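How to Compare Two Handheld Grippers Without Fooling Yourself

Every gripper looks good in its maker's own video. The part is the right size, the table is clean, and you never see the takes that went in the trash. If you are about to spend money on a pair of handheld grippers for collecting demonstrations, run your own test first. Mine takes an afternoon and needs very little gear.

I wrote this after trying the Prosia and the Grisa back to back. I'm not going to crown either one. Your parts aren't my parts, and I would not trust a stranger's ranking either.

What you need

Both grippers, with the cables they shipped with
One table you can walk all the way around
A sheet to cover it, taped down if it slides
A power strip and a few small plugs
A notebook

Step 1. Weigh them the honest way

Ignore the weight on the spec sheet. It usually leaves out the cable. Hold the gripper at working height with the cable hanging to the floor and keep it there for 3 minutes. If your wrist is complaining by then, think about what a full session will feel like. The Prosia listing says 300 grams, and I'd like to know what they took off before they put it on the scale.

Step 2. Check the fingers before you power up

Squeeze and release slowly. Look at the fingertips from the side and see whether they meet flat or touch at one corner first. A lot of printed grippers toe in under load. Write down what you see now, because once the camera feed is up you will stop looking at the hardware.

Step 3. Pick a task that can fail

Blocks and cups prove nothing. Anything with two fingers can pick up a foam block. I use plugging into a power strip, since it needs the right angle and a firm push at the end, and you can't pretend it worked when it didn't. Leave the strip unpowered for the whole test.

Step 4. Do 17 tries per gripper, and keep all of them

Alternate between the two. If you do one full set and then the other, the second gripper gets the benefit of your practice. Mark each try as in, dropped, or gave up. No "almost" column - that is where bad grippers go to hide. 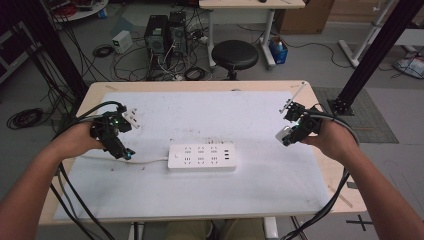
Pay attention to what your other hand is doing the whole time. If it keeps coming over to steady the strip or straighten the plug, the first gripper isn't holding as well as your score says it is. Put a tick in the margin each time it happens.

Step 5. Move the cables and repeat

Run the cable over the wrist for one set and under the forearm for the next. I thought this was fussy until my scores changed more from cable routing than from swapping grippers. A Doãn controller sat between both grippers and the computer in my tests, so at least that part stayed the same.

Step 6. Watch the recordings cold

Wait until the next morning. Play 2 clips from each gripper at normal speed and ask whether you could tell where the plug was just from the video. A gripper that hides its own fingertips from the camera is a problem, however nice it feels. The Plaltamholm mounting guide claims its bracket fixes this. I tried it, and it moved the blind spot to the other side.

If your two scores come out close, buy the one with the cable you can replace yourself.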